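Chapter 9
Fruit After Harvest: Respiration, Ripening and Water Loss

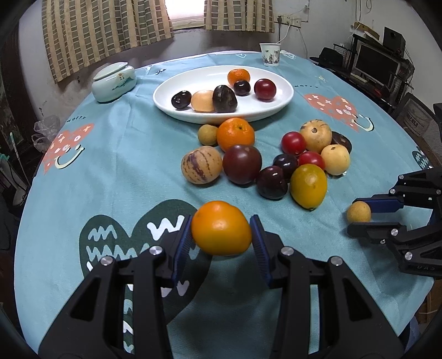 Figure 9.1 Two fruits of different size and skin type above a patterned tablecloth.

9.1 Introduction

A fruit remains a living organ after it has been picked. Its cells continue to take in oxygen, break down sugars and acids, and release carbon dioxide, water and heat. The supply from the parent plant has ended, so these processes draw on a fixed reserve. Storage life depends largely on how fast the reserve is used and how fast water leaves through the skin.

Chapter 8 dealt with growth up to the point of harvest. The present chapter follows the fruit from picking to sale. Section 9.2 covers respiration, section 9.3 the role of ethylene, and section 9.4 water loss. The methods used to measure firmness and soluble solids are left to Chapter 10.

9.2 Respiration

The rate of respiration is stated as the mass of carbon dioxide given off per kilogram of fruit per hour. It rises with temperature. Within the range used in commercial storage, a rise of 10 °C commonly multiplies the rate by two or 3, and storage life falls accordingly.

Fruits are placed in two groups. In climacteric fruits, such as the apple, banana and tomato, respiration rises sharply at the onset of ripening and then declines. These may be picked mature but unripe. In non-climacteric fruits, such as the orange, grape and longan, no such rise takes place, and eating quality improves little after picking. The harvest date therefore matters more in the second group.

The division is useful but not exact. Some species contain varieties of both types - certain melons and plums are the usual cases - and a variety should be tested before a storage plan is drawn up.

Case note: the Rudine packing store

Schmieder and Tsegaye followed 160 crates of dessert apples at the Rudine store, beginning in November. Half were cooled on the day of picking and half were held in an open shed for 3 days first. Both lots were then kept at the same temperature. The delayed lot softened sooner and lost more weight, the loss being greatest in crates stacked nearest the fans. Pearce later repeated the work at Ivville with about 900 kg of pears and reported the same order of results.

The weight figures from both stores are used again in section 9.4, where loss through respiration is separated from loss through evaporation.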